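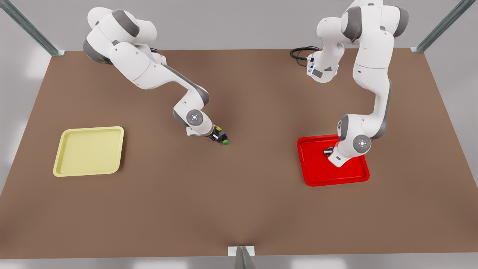

big brown tabletop, straight front edge, matte all over

mabula_mike
So I'm finally redoing the dining table and I want a flat brown finish like that. No shine at all. It's an old oak thing, 70 inches long, and whoever had it before me put on something super glossy. Do I have to strip it or can I just scuff it and put matte poly on top?

rorer24
Scuff and recoat. I did mine with 220 grit and two thin coats of water-based matte - took an afternoon and it still looks great!

Lacey Horrocks
Gonna disagree with rorer. If you don't know what the old finish is, you're gambling. Mine peeled by the next May, right where everybody puts their elbows. Strip it.

rorer24
Did you clean it first though? Old tables are full of furniture polish (my grandma's was practically all polish) and nothing sticks to that.

Lacey Horrocks
Yes I cleaned it lol. Twice.

zarton_dad
Try a little patch on the underside before you pick a fight with the whole top. Let it sit a week, then scratch it with a fingernail.

mabula_mike
OK, patch test it is. Lacey, what did you use for stripping? I've got 11 people coming for dinner on 21st August so I can't have it in pieces for a month.

Lacey Horrocks
Citrus gel, left on overnight under plastic wrap. Smells fine, makes an awful mess. Put down more cardboard than you think.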